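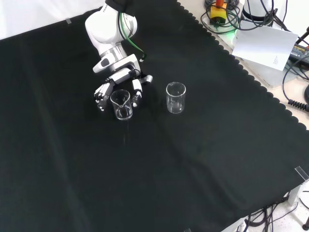
Aklow beaker, clear glass, spouted
Sold in pairs. Item 775-2

Most beaker listings promise more than a beaker can do. We stock the Aklow because it holds liquid, pours from a spout and costs less than the Zeltska. Whether it is better than the Zeltska is another matter, and the maker's leaflet, which says so four times, offers no figures.

The marks on the side are a guide for filling. Please don't measure with them. If the amount matters, buy a cylinder, and if it matters a lot, buy a decent one.

"Drip-free spout" is the maker's phrase. Ours dripped when poured slowly and behaved when poured with some confidence, much like every other beaker we have sold.

The thick base is meant to survive being put down hard. We have no opinion on that until the September returns are in. Clear glass is easy to lose sight of on a pale bench, so a dark cloth underneath is worth having. Cloth not included.

Price per pair: 13.00
In stock: 146 pairs
Delivery: two working days, if the courier agrees
Returns: unused only, in the original box

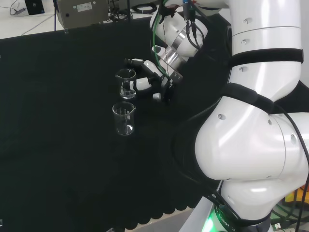 Kamrul Fakir wrote to us that the leaflet's claim about stacking is nonsense, as his pair jammed one inside the other and took most of an afternoon to part. He still uses both and would buy them again at this price, though he'd want the spout a bit wider.

We have taken the word "stackable" off this page. It remains on the box.

See also: Sowa measuring cylinders, Urkham bench cloth (black)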